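The Long Way Back to the Ward

The bus from Inach to the hospital at Zetberg leaves at 5:40 in the morning. It is the only one before noon, so anyone with an early surgery slot is either on it or has paid for a ride. In August the sun is up by the time it reaches the river. In winter people sleep the whole way with their overnight bags on their laps.

Inach had its own operating room until the town hospital closed its surgical floor. The building is still there and still treats fevers, sprains and chest pains. What it can't do is take out a gallbladder or fix a hernia. For that you go to Zetberg, and after that you go home, often the next day, with a folded sheet of instructions and a phone number.

The trip home is the part patients bring up first. The road over the Niazi grade has been patched so often that the driver slows to a crawl for the worst of it. One woman told me she held a pillow against her stitches for two hours. A retired welder said he would rather have the hernia again than the ride. He had packed a sandwich and couldn't eat it.

The regional health office counted 1029 surgical patients from the valley last year. Of those, 530 came back to Zetberg for at least one follow-up visit, and most of those visits were short. A nurse looks at the wound, changes the dressing and asks about pain. Then there is the wait for the return bus, which leaves at four. The cafeteria closes at two.

A pilot program called Nenotum is supposed to help. It pays local nurses to do the checks in Inach, in a room behind the pharmacy, with a surgeon on the phone if something looks wrong. It started with 40 patients. The money covers supplies, the phone line and part of a nurse's salary. It doesn't cover evenings, and people who work at the packing plant have had to trade shifts to get there.

Infection is what the nurses watch for. They ask about redness that spreads, a fever, or a smell. They also ask who is at home, how many stairs there are and whether anyone can lift the groceries.

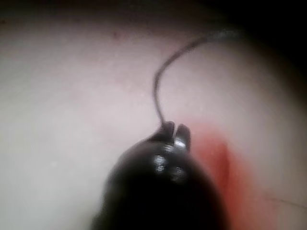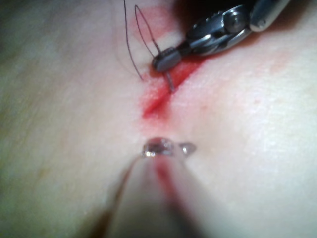

A narrow red incision, seen up close.
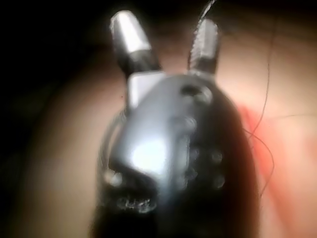

Lavanya Gowda wrote to us after an earlier piece on the bus line and said the pilot should have started with evening hours. Her father missed two checks because he couldn't get off work, she wrote, and he ended up making the trip to Zetberg anyway. She would like to see the room behind the pharmacy open until eight, even if it's only twice a week.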